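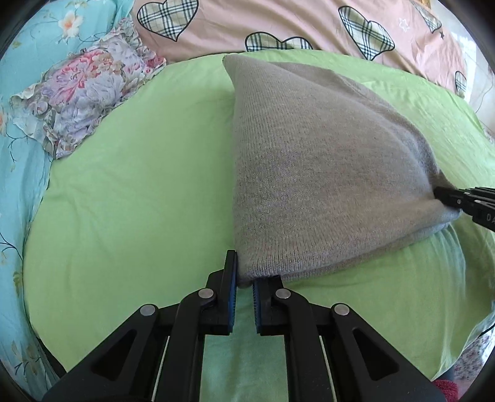
Hi! I'm Úna, I run the home recording work at Candetti, and I'm looking for people who own sweaters, own a bed, and don't mind folding the one on the other many, many times while holding a plastic gripper in each hand.

I need careful folders for a re-recording project that starts in May. It's paid, it's part time, and most of it happens in your own bedroom. It also only exists because something went wrong last time, and I'd like you to hear about that from me before you apply.

## What went wrong

We lend out pairs of hand-held grippers called Tikdens. You squeeze, the fingers close, you let go, they open. Every squeeze gets recorded, and the recordings go toward teaching our robot, Sperling, to handle clothes. Last round we collected 3,000 recordings of people folding knitwear at home, and I was very pleased with myself.

Then Jannik Baumgart, who works with Sperling in the lab, had it fold a cardigan that was hanging partly over a drying rack. It took hold of the sleeve, finished its fold, and didn't let go. The arm moved back to its rest position with the sleeve still in its fingers, and the rack came with it. Jannik hit the stop button, which worked the way it should, but the rack had already gone over and caught him on the shin. He had a big bruise and limped for a few days. He's fine now! But he was standing outside the taped line on the floor, in a place we had all agreed was safe, and I still don't like thinking about it if the thing in those fingers had been heavier.

We stopped all the fabric work that same afternoon. Ilse Strobel took the Tikdens apart on her desk and found that on one batch the trigger return was sticking. You'd let go, and the fingers would stay closed a beat too long before they opened. People at home had noticed and quietly worked around it, mostly by giving their hand a little shake at the end of each fold. So we had recordings full of people holding on after they meant to release, and Sperling learned exactly that.

When we went back through everything, 1,082 of the recordings had the late release in them. All of those are out. Sperling isn't using anything trained on them.

The part that bothers me most is mine. Two of our folders wrote in to say the left one felt "gummy." I wrote back and told them to wipe it down with a dry cloth. I should have asked for the tools back that day. So part of this ad is me trying to find people who will complain, loudly, and then complain again if I don't answer properly.

## What we've changed

- Every trigger has a new return spring, and Ilse tests each pair before it goes out and again when it comes home.
- You do a short squeeze check at the start and end of every session. If a tool opens late, the session stops, and you're paid for all of it anyway.
- Reports about sticky, squeaky, loose or just plain weird tools go to Ilse *and* to Gudrun Wendt, who looks after safety here. They no longer go only to me.
- Nobody stands near Sperling while it's holding fabric. The taped line has been replaced with a proper barrier, and the rest position now checks for something in the fingers first.

Gudrun has written up the whole thing in plain language. I'll send it to anyone who asks, whether or not you end up applying.

## What you'd be doing

Folding, mostly. You lay a sweater flat on the bed, pick up a corner with each gripper, bring it across, smooth it as well as you can (it's clumsy at first, everybody's is), and let go. Then you shake it out and do it again another way. Halves, thirds, wedges, sleeves in, sleeves out. I send a list for each session, and when the list runs out you can make up your own.

The letting go is what we lost, so the letting go is what I care about. I'd much rather have a lumpy fold with a clean release at both corners than a beautiful one where you dragged the fabric off the fingers by backing away. If a corner slips out early, leave it in. If you miss and grab a fistful of bedsheet, leave that in too, open your hands, and go again.

We need 1,000 good recordings this time. I know that's fewer than we threw out. Jannik and I argued about it for a while and decided we'd take a smaller pile that somebody has really looked at.

Please don't tidy up specially for us. Your own bedding, your own pillows, whatever blanket happens to be there: all good. What I do ask is that you keep mail, photos, medicine and other people out of view, and that kids and pets stay out of the room while you're recording. The linkages can pinch. It's a nip, the sort you'd get from a clothespin, but a small finger in there would be no fun at all.

## Who I'm hoping for

You don't need any background in robots. The best folder we had last time came to us from a dry cleaner's. You do need:

- two hands that are comfortable squeezing and releasing over and over (if you have wrist or thumb trouble, please talk to Gudrun first, she's lovely and she'll be straight with you)
- a bed you can reach from at least one long side without kneeling on it
- a few knitted things you don't mind handling roughly, since the grip pads can fuzz up a fine knit
- to be 18 or older
- the kind of character that sends soup back

That last one is only half a joke. In the application I ask you to tell me about something you bought or used that didn't work right, and what you did about it. There's no correct answer, but I read those first.

If you folded for us last round, you're very welcome back! Your recordings being pulled had nothing to do with how you folded, and you keep everything you were paid. You'll need to do the new training like everyone else.

## Pay and hours

It's $1,000 for the full set of sessions, paid in two halves, the first when you finish training. Sessions are short and you pick when you do them. I'd suggest not doing two back to back, because your thumbs will let you know. If you need to drop out partway you're paid for what you've done, and if we stop the project for a fault on our side, you get the whole amount.

Training is one morning at our place in the Clanda building, Room 101, starting at 9:30. Pornthip Rojanasak teaches it. She has folded more sweaters with those things than anyone alive, as far as I know, and she'll hand you one of the bad Tikdens so you can feel what a late release is like. There's coffee. You can meet Sperling through the barrier if you'd like to, and you can skip that if you wouldn't.

## How to apply

Write me a note, as short as you like, with:

1. Your name and the best way to reach you.
2. Which side or sides of your bed you can stand at.
3. Your story about the thing that didn't work.
4. Any questions at all about the accident, the tools, or where the recordings go.

Drop it at the Clanda front desk marked for Úna Mac Giolla, or use the reply form on the Candetti jobs page and choose "home folding." I answer everybody, though it may take me a few days. If you'd like to ask something without me in the loop, write Gudrun's name on it and the desk will pass it to her unopened.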